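Toon Groen
2021-03-12

1/ I want to write a little about dried beans, and why my family went back to them this winter. It is a long thread. Please be patient with my English.

2/ When I was a child we ate beans two times a week. My mother soaked them in the evening in a grey enamel pot, and in the morning you heard the water running before you were out of bed. Later I moved to the city and for many years I only bought tins.

3/ In January I found a sack of brown beans at the Saturday-style market in Deltitz, the one behind the station. The seller grows them himself. He told me they were from last summer, and he was a bit offended that I asked.

4/ My question was a serious one. Old beans stay hard. You can cook them for three hours and they are still like small stones. A young bean has a smooth skin and a little shine. If the skin is wrinkled before it has seen any water, I leave it.

5/ The variety is called Viten. I had never heard of it. It is a dark bean, a little smaller than a kidney bean, and it tastes of chestnut when it is cooked slowly. My wife says it tastes of bean.

6/ How I do it now: I sort them first on the table, with good light. There is always a small stone or a piece of dry pod. My uncle broke a tooth on such a stone at a wedding, and I heard this story at every family dinner until I left home.

7/ Then I wash them in cold water and soak them for 8 hours. I put salt in the soaking water. My mother would not agree with this. She believed that salt makes the skin tough, and I believed it too. I tried both ways in two bowls and the salted ones were softer.

8/ I throw the soaking water away. Fresh water, one bay leaf, half an onion, and then a very low fire for 60 minutes. After this I taste one every ten minutes. If they are from an older harvest they need much longer. Red beans and kidney beans must boil strongly for ten minutes at the start, please do not forget this one, raw they can make you really sick.

9/ Somebody asked me last week about the slow cooker. For kidney beans I would boil them first in a normal pan. The slow cooker may not become hot enough.

10/ About money. I kept the receipts because I am that kind of person. With the beans from the sack our pot costs almost 50 cents for each plate, and the onion is included. I did not count the gas.

11/ The cooking water is the part I like the most. It becomes thick and brown, and I freeze it in old yoghurt cups for soup. In Kivlow, where my grandmother lived, they poured it over stale bread with vinegar and raw onion. It was breakfast. I made it once for my children and they looked at me with pity.

12/ For keeping: a glass jar with a good lid, in a dark cupboard. Write the year of harvest on the jar. I did not do this the first time and now I have one jar of which I know nothing.

13/ If you want to grow them, wait until the ground is warm. I was too early two years in a row and the seeds went rotten. This spring I will put a row along the fence, and I have promised not to touch the soil before the middle of May.

14/ Thank you for reading until here. If your family has a bean dish with a strange name, please send it to me. I collect them in a notebook and I answer everybody, only slowly.

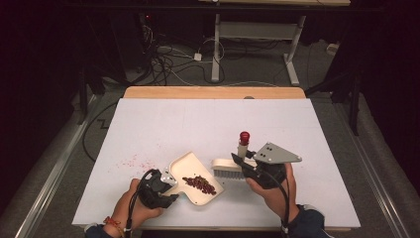
More from Toon Groen

- Vinegar and onion, a short defence
- My notebook of soups, part two
- What to do with stale bread
- Why I stopped peeling carrots
- The market in Deltitz in winter

313 replies

Contact | © Toon Groen | Back to top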